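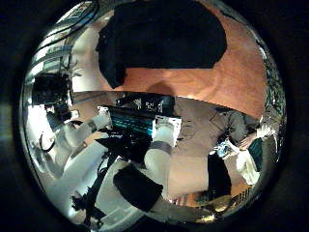

Skollent, 21.05.2022

Beschlussfähigkeit studentischer Vollversammlungen: Erhebung am Campus Lykkegaard

Projektbericht im Modul Empirische Methoden der Politikwissenschaft
Verfasser: Octavio Leiva

1. Ausgangslage

Die Vollversammlung der Studierenden am Campus Lykkegaard war im April zur Abstimmung über die neue Prüfungsordnung einberufen worden. Gegenstand war der Antrag der Fachschaften, die Begrenzung auf einen einzigen Wiederholungsversuch abzulehnen und den Senat zur Wiederaufnahme der Beratung aufzufordern. Die Versammlung wurde nach der Feststellung der Anwesenheit ohne Beschluss geschlossen, da das in der Satzung festgelegte Quorum nicht erreicht war. Der Antrag gilt damit als nicht behandelt und kann erneut eingebracht werden.

Das vorliegende Projekt untersucht, welche Gründe Studierende für ihr Fernbleiben angeben und ob sich diese Gründe durch Änderungen am Verfahren beeinflussen lassen. Eine Bewertung der Prüfungsordnung selbst ist nicht Teil der Arbeit.

2. Begriffe und Rechtsrahmen

Als Vollversammlung wird im Folgenden die satzungsgemäß einberufene Versammlung aller eingeschriebenen Studierenden des Campus bezeichnet. Informelle Treffen, Kundgebungen und die Sitzungen der Fachschaftsräte fallen nicht darunter.

Die Satzung unterscheidet zwischen empfehlenden und bindenden Beschlüssen. Empfehlende Beschlüsse sind ohne Mindestbeteiligung möglich, richten sich aber nur an den Studierendenrat. Bindende Beschlüsse verpflichten den Studierendenrat, das Anliegen im Senat zu vertreten, und setzen das Quorum voraus. Der Antrag vom April war als bindender Beschluss angemeldet. Eine Umwandlung in eine Empfehlung während der laufenden Sitzung sieht die Satzung nicht vor. Ein entsprechender Geschäftsordnungsantrag wurde von der Sitzungsleitung nicht zugelassen.

Die Einladung erfolgt durch Aushang und über den E-Mail-Verteiler der Hochschule. Eine Frist für die Bekanntgabe der Tagesordnung ist genannt, eine Frist für die Bekanntgabe des Raumes fehlt. Dieser Punkt wird in Abschnitt 5 wieder aufgenommen.

3. Methode

Erhoben wurde mit einem standardisierten Fragebogen auf Papier. Eine Online-Befragung über das Umfrageportal Clokico war ursprünglich vorgesehen, wurde aber verworfen, nachdem die Datenschutzprüfung bis zum Beginn der Feldphase nicht abgeschlossen war. Es wurden 375 Fragebögen ausgegeben, verteilt auf 2 Ausgabestellen: das Foyer des Henent-Gebäudes und den Eingangsbereich der Bibliothek. Der Rücklauf erfolgte über verschlossene Sammelkästen an denselben Orten.

Der Fragebogen besteht aus einem geschlossenen Teil mit vorgegebenen Gründen, bei dem Mehrfachnennungen zulässig waren, und einem offenen Feld für Anmerkungen. Abgefragt wurden außerdem Studiengang, Fachsemester in Gruppen und die Teilnahme an früheren Vollversammlungen. Auf die Abfrage von Alter und Geschlecht wurde verzichtet, weil kleine Studiengänge sonst eine Zuordnung zu einzelnen Personen erlaubt hätten.

Der Pretest fand im Tutorium statt. Danach wurde die Frage nach der politischen Selbsteinstufung gestrichen. Sie war mehrfach unbeantwortet geblieben und für die Fragestellung entbehrlich. Die Reihenfolge der Antwortvorgaben wurde in zwei Fassungen gedruckt, um Positionseffekte zu verringern. Ein Unterschied zwischen den Fassungen war in der Auswertung nicht erkennbar, wobei die Fallzahl einen belastbaren Test nicht zulässt.

4. Ergebnisse

4.1 Rücklauf

Auswertbar waren 97 Fragebögen, was einer Quote von 25,9 Prozent entspricht. Der Rücklauf an der Bibliothek lag über dem im Foyer. Unvollständige Bögen wurden einbezogen, sofern der geschlossene Teil bearbeitet war.

4.2 Gründe des Fernbleibens

Am häufigsten wurde die Überschneidung mit Pflichtveranstaltungen genannt. An zweiter Stelle folgt die Angabe, von dem Termin zu spät oder gar nicht erfahren zu haben. Der Ort der Versammlung wurde seltener als Hindernis angegeben als erwartet, allerdings überwiegend von Studierenden der Laborfächer, deren Veranstaltungen in den Außengebäuden stattfinden.

Fehlendes Interesse am Gegenstand wurde selten angekreuzt. Bei der Interpretation ist Vorsicht geboten: Wer kein Interesse an der Versammlung hat, wird vermutlich auch keinen Fragebogen dazu ausfüllen. Die Vorgabe »Ich halte Beschlüsse der Vollversammlung für wirkungslos« wurde dagegen häufiger gewählt, und zwar vor allem in höheren Fachsemestern und von Personen, die bereits an einer früheren Versammlung teilgenommen hatten.

4.3 Offene Anmerkungen

Die offenen Angaben wurden induktiv kategorisiert. Die größte Kategorie betrifft die Anrechnung von Fehlzeiten. Mehrere Befragte gehen davon aus, dass die Teilnahme an der Vollversammlung als unentschuldigtes Fehlen gewertet wird. Nach Auskunft des Prüfungsamtes trifft das für Vorlesungen nicht zu, für Laborpraktika besteht keine einheitliche Regelung. Eine kleinere Kategorie umfasst Kritik am Ablauf, insbesondere an der langen Einlasskontrolle – einzelne Befragte geben an, den Saal vor der Feststellung der Anwesenheit wieder verlassen zu haben.

5. Diskussion

Die Ergebnisse legen nahe, dass ein Teil des Fernbleibens organisatorisch bedingt ist. Ob eine veränderte Terminierung ausgereicht hätte, um das Quorum zu erreichen, lässt sich aus den Daten nicht ableiten. Dafür wäre eine Zufallsstichprobe aus der Gesamtheit der Eingeschriebenen erforderlich, die hier nicht vorlag.

Drei Verfahrensänderungen wurden anhand der Satzung geprüft. Eine veranstaltungsfreie Zeit am Nachmittag der Versammlung müsste vom Dekanat beschlossen werden und ist ohne Satzungsänderung möglich. Eine Frist für die Bekanntgabe des Raumes kann der Studierendenrat in seine Geschäftsordnung aufnehmen. Eine Urabstimmung anstelle der Versammlung erfordert eine Änderung der Satzung selbst und würde die Aussprache vom Abstimmungsvorgang trennen. Der dritte Weg wurde in den offenen Anmerkungen mehrfach gefordert, in den Fachschaften ist er umstritten.

6. Einschränkungen

Die Ausgabestellen erreichen vorwiegend Studierende, die sich regelmäßig auf dem Campus aufhalten. Teilzeitstudierende und Studierende im Praxissemester sind unterrepräsentiert. Die Befragung fand nach der gescheiterten Versammlung statt, sodass nachträgliche Rechtfertigungen nicht auszuschließen sind. Die Kategorisierung der offenen Angaben wurde nur von einer Person vorgenommen, eine Prüfung der Übereinstimmung entfällt daher.

7. Daten und Anhang

Fragebogen (beide Fassungen), Kodierplan und Häufigkeitstabellen liegen dem Bericht als Anhang A bis C bei. Die ausgefüllten Bögen werden bis zum Abschluss der Modulprüfung im Institut aufbewahrt und anschließend vernichtet. Rückfragen zur Auswertung bitte über das Sekretariat der Politikwissenschaft.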